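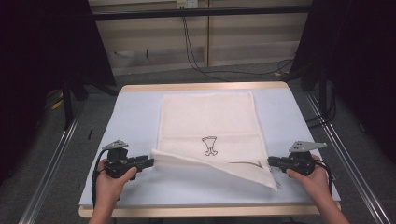
*Cream towel on the folding table, near corner turned over.*

**Towel folder wanted, part time, Luvlow Linens, Gristville**

Hi! I'm Érica, I run the folding room at Luvlow, and I need another pair of hands in it before November gets here and every guesthouse in the county remembers it has a holiday season to get ready for.

We're a small linen service. We wash, dry, fold and deliver for inns, two hair salons, a swim club and the Mimus, which is the old hotel by the river (if you've ever dried your face in Gristville on something that wasn't your own, there's a fair chance it came through our door). On a normal day we fold 800 towels between us. That sounds like a mountain, and your first morning it'll feel like one, but you get into a rhythm and then it's lunch.

**What you'd be doing**

Mostly folding. You take a towel from the cart, lay it flat on the table, smooth it out from the middle and look it over. If it's good, you fold it the way that customer likes it. The swim club wants thirds and doesn't care about anything else. The Mimus wants thirds with the long edges tucked in, and the salons roll theirs. A few of the inns ask for a corner fold on the top towel of each set, where you bring one near corner over on the diagonal, then the other, so it comes to a point. I love that one! It's fussy for a week and after that you could do it while planning dinner.

Anything with a printed design gets folded so the design ends up on the front of the stack. You'd be surprised how often it ends up on the inside when someone's in a hurry, me included.

You'd also be the person who decides what doesn't go out. Faint lines, pulled threads, a hem that's starting to go, makeup that didn't wash out. We have a rewash bin, a mending bin and a rag bin, and Lemlem Feyisa will show you which is which and argue with you kindly about the borderline ones. She's been doing this longer than I have and she's usually right. 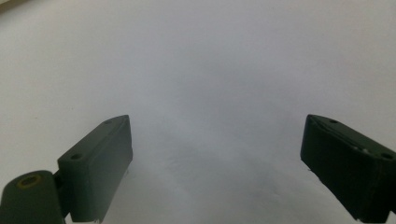
Between batches we wipe the tables down and pick off the lint, then bring the next cart over. I'd rather you took an extra minute over that than sent out a white towel with somebody's navy fluff on it – the salons notice and they call me, and then I come and find you.

**Who I'm hoping to hear from**

You don't need laundry experience. Dalva Peixoto came to us from a bakery and was folding faster than me inside a month. What I do need is somebody who'll turn up on time, can stand for most of a shift (we have stools, and you can use them whenever you like) and doesn't mind doing the same thing carefully over and over. If you're the one in your family who refolds everything after someone else has done it, please write to me right now.

Carts get heavy when they're full. If lifting or pushing is a problem for you, say so and we'll work it out, Sándor Somogyi does the delivery side and is in and out all morning anyway. Left-handed people are very welcome, and I'll try to teach the corner fold the other way around, though you may have to put up with me doing it slowly.

**Hours and pay**

Four mornings a week, 7:00 to 12:30, with Friday as the one I really can't be flexible on. That's the big delivery day. There may be extra afternoons in the run-up to the holidays if you want them. Pay is by the hour and never by the piece, and I'll give you the rate in writing before you come in. You get a paid break, coffee and an apron. After your first full month there's a $100 bonus, which most people seem to spend on better shoes.

The trial is one paid morning. You'll fold alongside Lemlem, see how the room feels and ask us anything. No hard feelings on either side if it isn't for you.

**How to apply**

Drop a note in at the front desk, 1689 Aguiar Street, or come by any weekday after 1:00 when things have calmed down. I don't need a résumé. A few lines will do: your name, how to reach you, which mornings you're free and when you could start. Elaine Magalhães is on the desk and will make sure it gets to me.

I read them all myself and I'll call you back either way.

Érica Holanda
Folding room, Luvlow Linens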